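Been asked a few times how we ended up buying a secondhand hand-cranked ice cream freezer and then spending most of a year on it. Going to put it all in one thread so I can just link to it.

It's a Skalledine, the six-quart one with the wooden tub. Skalledine stopped making them a long time ago. They turn up at estate sales in our part of the state because the plant was in Ilon, one county over.

I paid 70 dollars. The seller wanted 100 and came down when I showed her the crack in one of the staves. The can was clean inside and the lid fit, and those are the two parts you can't easily replace. 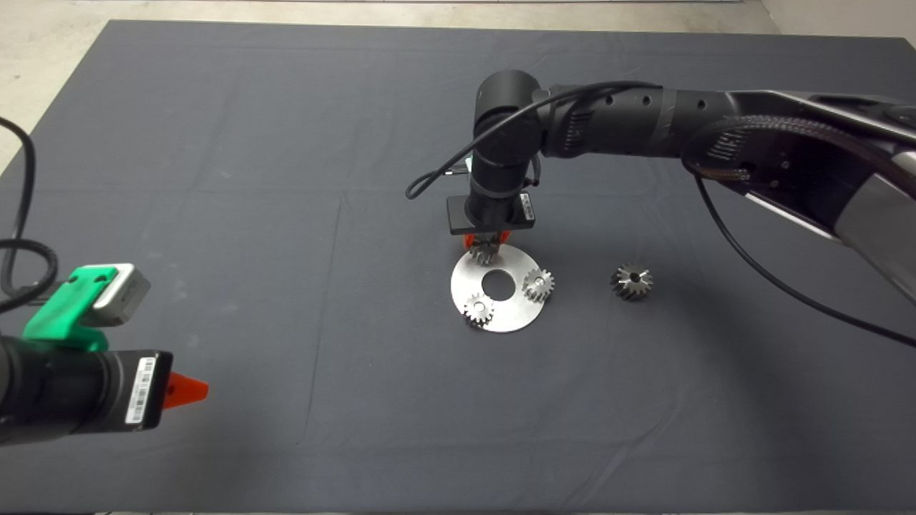
First thing to do with an old tub is fill it with water and leave it alone. Dry staves shrink and every joint will leak. Ours leaked all over the back steps the first night, less the second, and by the third morning it was holding.

The cracked stave never closed up all the way. I left it. A slow drip doesn't matter when the whole job is melting ice anyway, and you have to let the brine out somewhere.

Salt. Use rock salt. Table salt works but it melts the ice too fast, and you end up with a hard ring frozen to the can and soup in the middle. The old Skalledine booklet says one part salt to eight of ice. I use a little more than that in hot weather.

Ice matters more than people think. The big hollow cubes from a gas station bag leave gaps. Put the bag on the driveway and hit it with a mallet until the pieces are the size of walnuts or smaller.

The crank on ours slipped under load. It was fine while the mix was thin, then as it thickened the handle would jump. The small gear on the crank shaft was the problem. You could see it as soon as the cover came off. 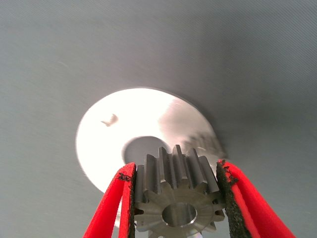 Skirnel sells parts for a lot of old kitchen equipment, and I figured they'd have it. They had the gear for the four-quart and the eight-quart. I ended up buying a parts freezer with a rotten tub, just for the gearbox.

Clean the gearbox with mineral spirits, wipe it dry, and grease it with food-grade grease. Don't use whatever is in the garage. It sits right over the can.

Now the mix, which is what most of you asked about. I make it the day before. Two cups of whole milk, four cups of cream, one and a quarter cups of sugar, six egg yolks, a pinch of salt, vanilla. Cook it until it coats a spoon, strain it, then refrigerate overnight.

Overnight is worth it. A warm mix takes almost twice as long to crank and comes out icy.

Crank slow for the first few minutes, then pick it up. When it gets hard to turn you're done. Pull the dasher, pack the can down with fresh ice and salt, cover it with an old towel, and wait 2 hours. Kids will argue with you about this step. 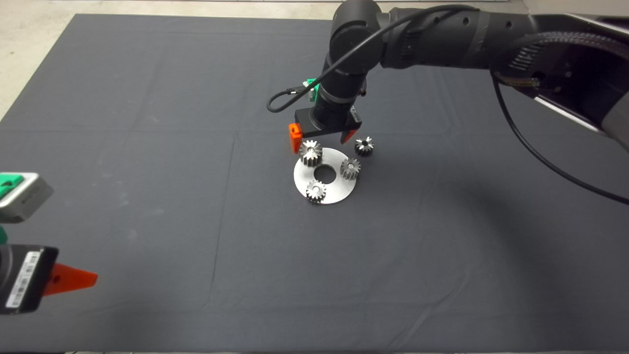 Black cable looped beside the wrist, dark gray mat underneath.

Flavors that worked: vanilla, peach, coffee, buttermilk with lemon. Flavors that didn't: watermelon (all ice), and a banana one that turned gray before we got it to the table.

For mango I use the canned pulp, the Nambiar brand, because fresh ones here are hit or miss. Cut the sugar in half if you do that – the pulp is sweet already.

When you're finished, rinse every bit of salt off the metal. Hoops, gearbox, crank, all of it. Then dry the tub in the shade. Sun will open the joints again.

We'll have it running at the Ilon street fair in June if anybody wants a turn at the handle. Bring your own spoon.

Filed under: Kitchen & Home, Old Equipment

Recent threads
Fixing a screen door that won't latch
Peach varieties I'd plant again
What I keep in the chest freezer
Cleaning a cast iron corn pan

Contact | © 2025 | Back to top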